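Simulation season

Our club has entered the two-arm category this year, which means I now spend February evenings yelling at a table that doesn't exist. We named the team Irnen after a typo in the sign-up form. The typo has more personality than our controller.

The task sounds easy. One arm picks up a little cylinder, passes it to the other, and the second sets it in a tray. You get 4 minutes and 100 points, and you lose most of them if the arms touch. Everett Dunleavy wrote our handoff code and swears by it. We ran it 300 times overnight. I have read the log, and I have questions for Everett.

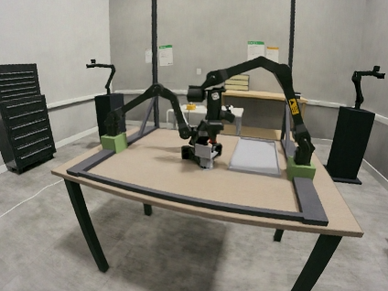 My own contribution is the wait timer, a number I picked by squinting. Too short and the arms crowd each other like relatives at a buffet — too long and the clock eats us. Run 1811 was the first I'd show my mother. Next up is the wrist angle, which Everett says is fine. He said that about the timer too.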